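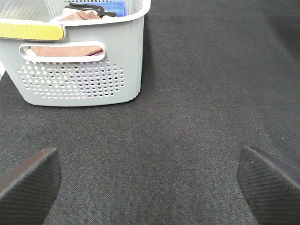

Your questions about storing towels and cloths

Do I really need to sort them before they go away?
We think so, yes! A quick sort by colour on the bed or sofa saves a lot of rummaging later, and you'll soon spot the ones that are ready to become dusters.

Which basket is best for towels?
One with holes in the sides, if you can, so the air gets round. Our own Stasta basket holds 20 hand towels quite happily.

Can grey and blue cloths share a compartment?
Of course they can – just fold each one on its own, and keep the blues for the bathroom if that's your system.
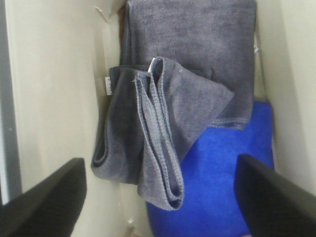 Grey and blue microfibre towels in a cream compartment

How often should I go through the lot?
Every June does nicely for most homes. If you're still stuck, do write to Roya Najafi at Fluretora, who is always glad to help.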